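Skalville Will Return for a Second Season, and the Bakery Is Staying Open

2019-07-04

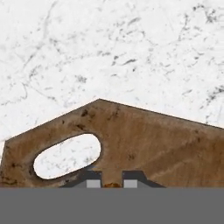
If you spent the spring wondering whether anyone was ever going to find out what was in the letter, you can breathe out a little. Skalville, the small-town family drama that wrapped up its first run in February with two sisters standing on opposite sides of a locked door, has been picked up for another season by the streaming service Tuton. The company shared the news on Thursday morning in a short post, and by lunchtime the fan pages were already arguing (mostly in a friendly way) over who should get the bakery.

For anyone who hasn't had the pleasure yet, the series follows the Kanagaratnam family, who run a bread and pastry shop on the main street of a town that has seen better days and remembers every one of them. The oldest daughter, Meera, comes home for a funeral meaning to stay through the weekend, and then the weekend gets away from her. There are money troubles and an old boyfriend and a very long feud over a parking space, and somehow it all hangs together, in large part thanks to the people playing it, who look as if they have been getting on each other's nerves at the same table for years.

Creator and head writer Thư Bạch is coming back to run the show, along with most of her writing room. She said in the announcement that she had kept a notebook of scenes that didn't fit into the first season and that she was very glad to be able to open it again.

"I always knew where Meera was going next," Bạch said. "I didn't know if I would get to take her there, so this has been a very happy week at my house, and a loud one."

Filming is set to start once the weather cools down in Eninville, the river town that stands in for Skalville on screen. People there have grown rather fond of the production, by all accounts, and the crew took over the old hardware store on Ferry Street so often last time that some visitors still go in hoping to buy a cinnamon roll. For the first season the show brought in 297 residents as extras, several of whom ended up with lines, and the casting office says it would love to see those same faces again. Applications will open later in the summer.

As for the story, Tuton is keeping fairly quiet. The new season will pick up on the same night the last one ended, so there will be no skipping ahead past the awkward parts, and two new characters will join the family early on. One is a cousin we have heard mentioned over and over without ever meeting. The other has been described only as "somebody with a claim on the building," and that should be enough to keep the message boards busy until Thanksgiving. The letter will be read out loud in the opening episode, Bạch promised, all of it, including the part on the back.

Viewers who found the first season a touch slow in the middle may be pleased to hear that episodes will be shorter this time, with most of them running close to the 30-minute mark. I will admit I never minded the slow parts myself, and the whole episode where they wait for the oven repairman is still my favorite.

No premiere date has been set. The complete first season is streaming now on Tuton.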